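The Case for a Real Coaster

By the Pevel Magazine home desk
23 March 2021

I have become slightly obsessed with coasters. I blame my desk, a pale wooden one I bought secondhand in Drondville and have loved ever since, rings and all. There are two of those rings, one from a coffee I forgot during a phone call, one from a bottle of something sticky I left overnight, and I see them both every single morning!

So this month I went looking into the small round things we put under other things, and into the cups and bottles that end up living next to our keyboards.
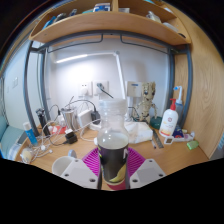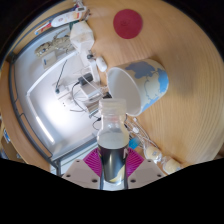
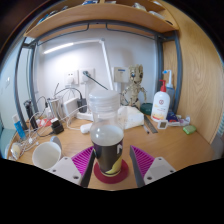 A clear bottle with a dark label, on a light wooden desk.

Does a bottle with a tight lid need a coaster at all?
It's worth using one. A closed lid keeps the contents in, but a cold bottle in a warm room still gathers water on the outside, and that water runs down and sits under the base. Bottles of glue, paint or lotion have a different problem: a drip goes down the side after you pour, and you only find it when the bottle won't lift off the wood.

Once you start paying attention to materials, the whole subject opens up (yes, I know how that sounds). Cork is the old favorite and I still reach for it first under a hot mug. It soaks up a little water, it costs next to nothing, and it makes that lovely soft sound when you set something down. The trouble is that it stains, and the thin ones like to stick to the bottom of a cold glass and come along for the ride.

Silicone is the one that won me over. It grips the desk, it rinses clean under the tap, and you can get it in colors that would look ridiculous on a sofa and look wonderful next to a laptop. Mine came from Mollah, a tiny housewares shop that sells them loose from a basket by the register, and I went in for 2 and walked out with six. Look for a raised rim. A flat disc handles a damp base just fine, but a rim will hold a real spill long enough for you to find a cloth.

Then there's felt, which I wanted to love more than I do. It looks terrific and it's quiet, but milk gets into it and stays there.

Size matters more than I expected. A coaster should stick out a bit past whatever is standing on it, all the way around, so you can put a mug down without looking. My favorite wide mug has a base that swallows most standard coasters whole, and I ended up measuring everything in the cupboard with a sewing tape on a rainy afternoon in March. Great fun, and I'd do it again.

Where you put it counts too. I keep mine on the side away from the chargers and cables, close enough to reach and far enough from my elbow. If your desk has a shelf over it, move the spare packets and boxes up there and give the drink its own patch of wood.

As for my rings, I did finally try a wax polish, a tin of Istov, rubbed in along the grain with an old T-shirt. I left it for 18 hours, buffed it, and did it again. The coffee ring has faded so much I have to hunt for it. The sticky one is still there, and I've put a coaster over it.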